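Safe Practice for Shared Robot Workcells: Progress Report to the Trirance Fund
Submitted by Drinent, 2026-05-11
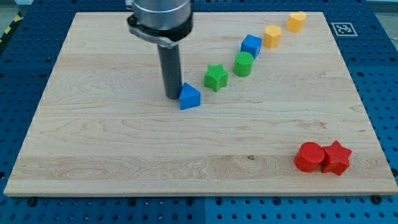

Work in this period centered on the second draft of the practice guide, which covers small robot cells used by more than one team. The first draft was written mostly from published safety standards and from our own shop rules. The second draft has been checked against daily work at the bench, and several sections changed as a result. The section on contact tasks changed most. Our reference task is tabletop pushing, in which the arm carries a plain straight rod and moves plastic blocks over a wooden board. With the tip held just above the wood and right beside a block, as it is next to the blue triangular one, there is very little room for a height error. The draft now asks each team to write down a minimum tip height for its own board and to enter it as a limit in the controller. A note on the wall is no longer enough.

Work completed

The guide now has 13 sections, and seven of them are in final wording. These cover risk assessment, speed limits, floor marking, tool mounting, startup checks, stopping and restarting, and record keeping. The remaining six are in draft and can be read by the Fund on request.

We ran the startup checklist 223 times on our own cell. The operator signs the sheet before the arm is powered and again when the session ends. The early version of the sheet was too long and people began signing it without reading it. We cut the items that repeated what the controller already checks by itself, and moved the tool clamp check to the top of the page. Spot checks by the lab lead since then have matched what was on the sheets.

Bullovholm, our partner site, tested the same checklist on a cell with a different arm. Their staff asked for one change, that the order of steps follow the way a person walks around the table. We made that change in both versions.

Incident and near-miss log

The log opened in October and holds 358 entries. Most are small: a block pushed off the board, a protective stop in the middle of a run, a marker tag that the camera failed to read. We asked for these on purpose. An entry takes under a minute, and no one has to decide first whether the event was serious.

No injuries were recorded. There were 7 entries in which the tool touched the work surface with enough force to trigger a stop. All of them came after a board had been swapped or refitted and the height had not been measured again. The guide now treats any change to the board as a change to the cell, and the height has to be measured and signed for before the next run. This adds a few minutes to each changeover. Two teams have objected to it and we have kept the rule.

Floor and table marking

The draft sets a single rule for hazard tape. Yellow-and-black tape marks the line that people do not cross while the arm is powered, and it is not used for anything else in the same room. Before this, tape of the same kind had also been used for storage areas and cable runs, and visitors could not tell which lines mattered. Storage areas are now marked in plain white.

Marker tags used for camera calibration must be fixed to the table itself, outside the edge of the board. A tag that has been moved or lifted means a new calibration. Loose blocks and tools are cleared from the table before startup, except for the pieces used in the task.

Outside review

Cieślak carried out the outside review of the first draft. Their main comment was that the guide mixed rules with advice, so that a reader could not tell what was required. We have gone through all sections and now use "must" only for rules and "should" only for advice. They also asked for a clearer statement on who may restart the arm after a protective stop. The wording is now that the person who signed the startup sheet restarts it, or a second trained person who signs the sheet first.

Delays

The section on remote operation is behind schedule. Bullovholm changed its network during the period and remote sessions were suspended while that was done. We have no test results to base the section on and have not tried to write it without them. Translation of the checklist is also on hold until the wording is final.

Spending

Spending is within the approved budget. Travel came in under plan – most of the meetings with Bullovholm were held by video – and we ask to move the unspent amount to the printing of checklists and wall cards. A separate request form is attached.

Next period

We will finish the six open sections, beginning with tool changes and visitor access. Bullovholm will restart remote sessions once its network is signed off, and the tests for that section will follow. The full draft then goes back to Cieślak for a second review. The next report to the Fund is due in October.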